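Storing Signed Photos and Celebrity Magazines at Home

Wednesday, June 3, 2026
By the Flistova collectors' desk
Last updated: July 2026

A home collection of fan magazines, wedding issues and signed publicity photos is mostly cheap paper and ink. Both fail early when they are stored badly. The methods below were used on a collection of 3,000 items kept in a spare bedroom in Kirkisau.

Sorting

File by the person's name, surname first. Stage names go under the stage name, with a slip at the legal name pointing to it. Couples are the usual problem. File a joint interview or wedding issue under whichever name is printed first on the cover, and put a slip under the other. Do not move the item if the couple separates. The slip stays valid and the cover date shows the period.

Write dates and names on the slip in pencil. Do not write on the item.

Removing staples and clips

Rusted staples stain the center pages. Lay the magazine open at the middle, lift the legs with a thin blunt blade, and push the staple out from the inside. Slide a piece of stiff plastic under a paper clip before pulling it. If the paper tears, stop and leave the clip in place.

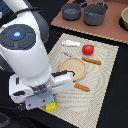
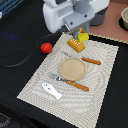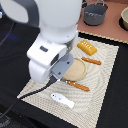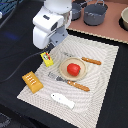 Signed photos should be checked for loose material before they go into sleeves. Grit trapped against a glossy print scratches it each time the sleeve is moved. Work on a surface with two tones, so that debris of either color shows up. A large cream-white placemat on a black table surface, as in the last picture, gives both: dark grit is easy to find on the mat, and pale paper flakes are easy to find on the black. A fine woven texture like the one on that mat is acceptable under a print lying face up, but put smooth card between the two before pressing down on anything. Brush from the center of the print outward, and keep the brush off the signature.

Sleeves and boxes

Use polyester or polypropylene sleeves. Vinyl sleeves soften with age and lift marker ink. Hitton sleeves in the 8 x 10 size fit a standard publicity photo with a narrow margin – trim nothing to make it fit. One print per sleeve.

Magazines stand upright in a box, spine down, packed firmly enough that they do not lean. A Tkachuk document box holds 33 average issues. Thick annual issues are better stored flat, no more than 18 to a stack.

Newspaper clippings

Newsprint is acidic and will brown anything it touches. Photocopy the clipping onto acid-free paper, file the copy with the photos, and keep the original in its own folder. A folder of 200 clippings is too heavy to handle safely, so divide it by decade.

Location

Use an interior closet shelf. Attics and basements are unsuitable – humidity swings will buckle coated pages. Signed items on the wall should hang away from direct sun, and a framed copy is safer than a framed original. Open each box twice a year and check for musty odor, insects and sleeves stuck to prints.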